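How Long Does Fruit Keep in a Student Room?
Project report, Food and Household Studies
Pierina De Luca and Ineke Meijer

12 comments | 31 shares

3. Background

Most students in the Plornach residence do not have a kitchen of their own. They share one fridge per floor, and shelf space runs out early in the week. Fresh food ends up in bedrooms, on desks and windowsills. We wanted to find out what people on our floors buy, where they put it, and how much of it gets thrown away.

4. Method

We handed out a two-page survey in May and got 27 back from the 40 rooms we asked. We then asked six of those people to keep a food diary. Each entry had the item, the place it was kept, and whether it was eaten or thrown out. Weights were taken on a kitchen scale borrowed from the Ollia building. Peels and cores were left out of the totals, as were leftovers from takeout meals.

One diary was stopped early when the student moved out. We kept the entries that were complete and dropped the rest.

5. Results

The six diaries together recorded 3324 grams of fruit and vegetables thrown away. Bagged salad was the largest part of this, followed by bananas and soft berries. Carrots and apples were hardly ever thrown out, even when they had been kept in a bedroom the whole time.

Plums were harder to place. People who bought them firm ate nearly all of them. People who bought them ripe often forgot them in a bag and found them too soft to eat.
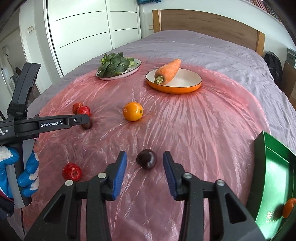 Figure 2. Fruit and vegetables laid out on a bed, with a dark plum in front.

The survey answers did not fully match the diaries. Most people wrote that they threw out "almost nothing," but the diary keepers had said the same thing before they started. Two of them told us they changed how they shopped once they had to write it down – this means our total is probably low.

6. Discussion

Package size came up more than anything else. The Kaczmarczyk store near the residence sells salad only in large bags, and a person living alone rarely gets through one before the leaves turn. The Fekura market sells loose produce but closes at 6, when many students are still in class.

We did not measure room temperature, and we should have. Rooms on the south side get a lot of sun in the afternoon. A repeat of this project should put a thermometer in each room and run for longer.

Back to top | Contact the department office | Student work, all rights reserved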